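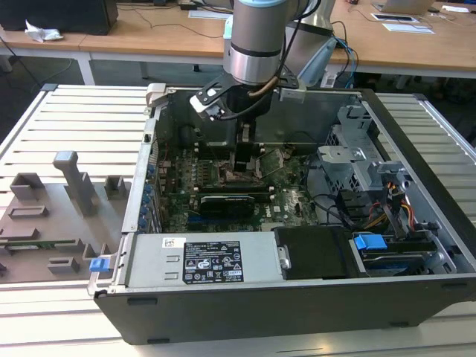
Photo: Tahira Kiani

Search this site Enter keywords Go

State regulators have extended the public comment period on a proposed expansion of the Rilldale gravel and limestone quarry, giving residents until the end of the spring term to file written statements.

Mellor Aggregates, the operator, applied in January to extend its pit to the north and to deepen two existing benches. The application covers 3761 acres, including land now leased for grazing.

The extension was granted on 25 March 2022 after three townships asked for more time to review the groundwater study. Under the revised schedule, the company must also submit its blasting plan and a map of all private wells along Nundetti Creek.

"The department will not act on the permit until the record is complete," said Norbert Hrnčiar, who is overseeing the review.

Tyyne Koskela, a spokeswoman for Mellor, said the company would meet the new deadlines. She said the present reserves would support seven more years of production at current rates.

A public hearing will be held at the Rilldale township hall. Written statements may be delivered to the department's district office or sent by mail.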